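4.2 Handling rules for deformable packages

The protocol used at the Orodley site was drafted after a first round of collection in which operators had been told only to "grasp naturally." Wen-hsiung Hsueh reviewed those recordings and found that bags and pouches accounted for most of the rejected episodes. Boxes and rigid bottles gave little trouble. The rules in this section therefore apply to soft packages of powder, grain or flour, and they replace the general grasping rules in Section 3 wherever the two disagree.

A soft package must be held with both grippers whenever it is off the table. The fingers should close on the side or on a fold of the film, and the printed front should stay readable for as much of the episode as the task allows. Operators keep their own fingers on the handle and never steady the package with a bare hand. If the contents shift and the bag begins to lean, the operator slows down and lets it settle before going on.

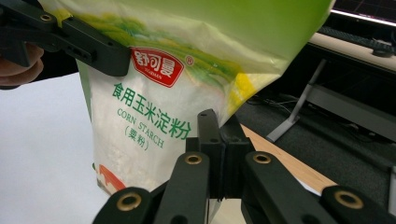
Figure 2. Two-gripper hold on a bag of corn starch.

Closing force was the hardest point to write a rule for. Film creases under even a light grip, so creasing alone is not grounds for rejection. An episode is rejected if the film tears, if powder escapes, or if the bag is dropped from any height. After a spill the station is closed, the finger joints are wiped down, and the Vitel calibration routine is run again before the next episode.

Each package is retired after 2 sessions, or sooner if a seam has started to open. Retired packages are logged in Groveo under their product type so that reviewers can tell wear from poor handling. The rules were applied from September onward to a set of over 2000 episodes. Reviewers at Gethin checked these against the same list the operators had been given, with no added criteria.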